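Grodwood Housing Retrofit, Phase Two
Progress report to the funder, period ending December
Prepared by Eifion Rees, with meter data from Quyên Phùng

Status

Work is on schedule in 36 of the dwellings in the program. Loft insulation has been completed in all of them, and draft sealing in all but 10. The outstanding homes are the end-of-terrace units on the Stakulbridge side, where window frames need repair before seals can be fitted. Botond Hegyi has agreed a repair order with the joinery contractor, Caldeira, and the first frames are due on site in January.

Energy monitoring

Temperature and humidity loggers are installed in 16 homes, one in the living room and one in the main bedroom. Readings are taken every half hour and collected monthly. Mean gas use in the monitored homes for the baseline quarter was 1,829 kWh per home. A comparison figure will be issued once a full heating quarter has been recorded after the works. Quyên Phùng has corrected the baseline for degree days and will apply the same method to the second quarter.

Two loggers stopped reporting in the first month. Both have been replaced, and the gaps are marked in the data set. No values were filled in.
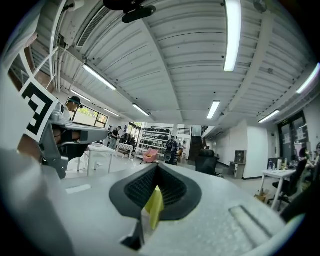 Bedroom humidity remains above target in five homes. In three of these the bathroom extractor had been switched off at the isolator, and residents have been given written guidance on running costs. The other two have undersized trickle vents, which will be changed under the existing ventilation allowance.

Resident contact

Định Tăng completed the second round of home visits. The most frequent complaint concerned the notice given before loft access. The notice period has been extended from two working days to five, and letters now state a morning or afternoon slot.

Budget

Spending is within the approved total. The frame repairs will be charged to contingency. We request approval to move the unspent scaffolding allowance to the ventilation line. Khoa Đỗ will send the revised cost schedule separately.

Next period

Fit the remaining seals, replace the trickle vents and repeat the air leakage tests in the monitored homes. Test certificates will be attached to the next report.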